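Zwischenbericht Arbeitspaket 3, Wahrnehmung und Greifplanung
Projekt Telholm
Stand: Dienstag, 15. Oktober 2024
Verfasser: Yevhen Antoniuk

Kurzfassung, Details auf Nachfrage. Bin bis Freitag viel unterwegs, bitte per Mail.

Stand Daten

663 Sequenzen annotiert, alle aus der Kopfperspektive. Hand- und Objektmasken laufen jetzt halbautomatisch über das neue Tool (Timita), Korrektur weiterhin von Hand. 26 Sequenzen wieder rausgenommen, Zeitstempel kaputt. Lassen sich vermutlich retten, kostet aber Zeit, die wir gerade nicht haben. Lagerräume sind nach wie vor der schwierige Teil: viele ähnliche Kartons, glänzendes Klebeband, Säcke, in denen ein Paket das andere verdeckt. Küche und Büro im Vergleich unproblematisch.

Wahrnehmung

Segmentierung einzelner, freistehender Gegenstände stabil. Auf Haufen nicht. Das Netz zieht benachbarte Pakete zu einem Objekt zusammen, vor allem wenn goldfarbenes Band über die Kanten läuft. Schwelle hochsetzen hilft etwas, dann fehlen aber die kleinen flachen Sachen. Dmytriv testet gerade eine zweite Stufe nur für Kanten, erste Ergebnise gemischt. Textleser für die Regalschilder ist eingebaut, liefert den Lagerplatz als Zusatzinfo an den Planer.

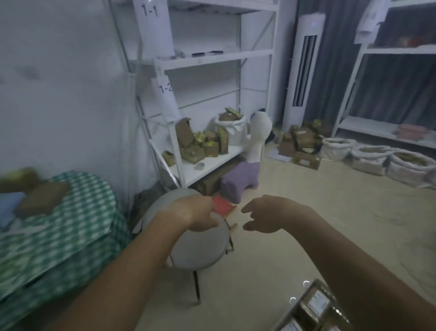

Abb. 1: Lagerraum, Zielobjekt auf dem Hocker, linke Hand am Rand. Hinten Regal mit den Schildern 1-1 und 1-2.

Zweihandfälle wie in Abb. 1 machen uns am meisten Arbeit. Eine Hand hat Kontakt, die andere ist nah dran, und der Kontaktschätzer meldet trotzdem gern beide. Für den Planer ist das ein großer Unterschied. Lösung bisher: Abstand Fingerspitze zu Objektmaske über mehrere Bilder mitteln, erst dann Kontakt setzen. Macht die Sache träger, aber die falschen Kontakte gehen deutlich zurück. Dünne Gegenstände direkt neben dem Ziel (Stöckchen, Stifte) schluckt die Maske manchmal noch mit, Ticket ist offen.

Planung und Steuerung

Umstieg auf den neuen Planer fertig, alter Zweig eingefroren. Planer läuft mit 30 Hz in der Simulation, auf dem Zielrechner noch nicht gemessen. Schnittstelle zu Hestow steht, Übergabeformat ist abgestimmt, nur die Einheiten bei den Greifweiten waren zwei Wochen lang falsch (mm statt cm, unser Fehler). Ist behoben, die betroffenen Läufe wurden wiederholt.

Abbruchlogik: war bisher nur ein Timeout. Neu ist eine Prüfung vor dem Schließen der zweiten Hand, ob die erste noch hält. Code ist drin, Tests fehlen zum Teil.

Abweichungen vom Plan

Meilenstein 2 verschiebt sich auf Januar. Grund ist die Annotation der Haufen, die haben wir im Antrag zu knapp angesetzt. Budget davon nicht berührt, Rechenzeit liegt unter Plan. Reisekosten reiche ich nach, da fehlt mir noch ein Beleg.

Nächste Schritte

Kantenstufe entscheiden: behalten oder raus
Kontaktschätzer auf allen Lagersequenzen neu rechnen
Messung auf dem Zielrechner
Timita-Export reparieren, verliert bei langen Sequenzen die letzte Maske
Dokumentation der Schnittstelle, liegt seit Wochen halb fertig herum

Bräuchten von Ihnen: Freigabe für die Verschiebung von Meilenstein 2, möglichst noch diesen Monat. Ausserdem kurze Rückmeldung, ob der Anhang mit den Einzelergebnissen als Tabelle reicht oder ob wieder das lange Formular gewünscht ist.

Y. Antoniuk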